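**Usard opens orders for Ostero handling service**

STUDTON, May 2, 2023. Usard has begun taking orders for Ostero, a rental service that supplies a two-armed robot to small warehouses and repair shops along with setup, staff training and repairs. The price is $1586 a month, with a minimum term of 20 months.

The company is selling the service to businesses that handle mixed goods in small batches. Feven Alemayehu, who runs sales for Usard, said most of the early requests have come from shops that receive returned items in whatever box the customer had at home.

"They don't have a conveyor and they don't want one," Alemayehu said. "They have tubs on the floor and a person bending over them all day."

Ostero is meant for that kind of work. The robot reaches down into a bin with one arm and can keep the other free near the rim. Usard says both hands can be used for curved or slippery housings as well as for ordinary cartons.
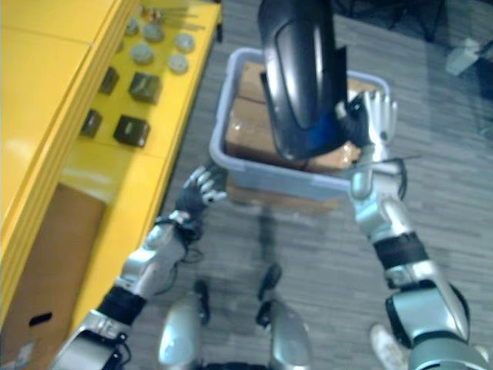

Customers send Usard a list of the items they handle most, and the company's staff prepare the robot for those items before delivery. The monthly price covers a list of up to 900 items. Longer lists are quoted separately.

Setup takes place at the customer's site. Two Usard technicians bring the equipment, check the floor and the lighting, and stay until the shop's own workers can start and stop the robot without help. Etenesh Tesfamariam, who leads the setup team, said customers should set aside a clear patch of floor and keep loose packing material away from it.

Upkeep is part of the contract. Technicians clean the grippers, look over the covers and moving parts, and replace anything that shows wear.

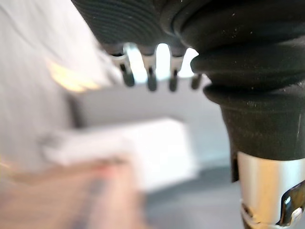 Moges, a parts reseller in Studton, had the service on trial for 27 days and has since signed a contract. Kedir Dinsa, the floor manager there, said the robot was slower than his staff on small parts but did well enough on boxes and plastic shells to earn its place. He said he would have liked a shorter minimum term.

"The training was good," Dinsa said. "The manual needs work. We called them a lot the first few days."

Hawi Mekonnen of Usard's support desk said a revised manual will go out to customers before the end of May. Phone support is included in the rental price during business hours. Night and weekend cover costs extra.

Orders are open to businesses in Studton and the surrounding county. Usard has not set a date for service elsewhere.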